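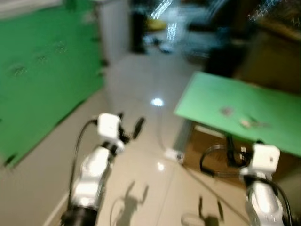
## Holding the line at Trurness

Trurness conceded fewer goals from open play last season than any other side in the league, and finished mid-table. The defensive record and the league position are both products of the same decision, taken in the pre-season, to hold the back four 20 metres higher than the previous coach had.

Nayeli Cabrera, who took over the first team after a long spell with the Nemerstead reserves, sets the line from the position of the ball carrier's hips. If the carrier is square or facing his own goal, the defence steps up. If he has opened his body and has time, it drops. The call belongs to the left-sided centre-half, and the other defenders are not permitted to override it.

"A wrong call that four players follow is recoverable," Cabrera says. "A right call that three players follow is a goal."

### What the line costs

The arrangement compresses the midfield. Opponents who try to play through it lose the ball near the centre circle, and Trurness have built most of their attacks from those turnovers. Opponents who play over it have had more success, chiefly by sending a runner from deep whose starting position is outside the centre-halves' field of vision.

Tivovwood did this in the away fixture. Their right winger stayed wide and level with the full-back, drawing him out, and the inside midfielder ran the channel behind. The pass was played early, before the Trurness press had reached the ball. The same movement was repeated after half-time with the full-back instructed to stay narrow, and the winger then received to feet with space to cross.

Cabrera's adjustment was to move the holding midfielder into the back line whenever the press was beaten on that side. It closed the channel but left the edge of the penalty area open. Two of the goals conceded late in the season came from cut-backs into that area.

### Set pieces

The larger problem was dead-ball defending. Trurness mark zonally at corners, with 3 players across the six-yard box and the remainder blocking runs. The front zone was vacated too early on several occasions, usually when the corner was taken short. Ticona scored from a short corner in both meetings.

The defenders are accustomed to stepping up on any backward pass, and a short corner often includes one. Cabrera has separated the two instructions for next season: at corners, the line is held until the ball leaves the area. Work on this begins when the squad returns in June, along with a revised starting position for the goalkeeper, who will stand nearer the centre of the goal.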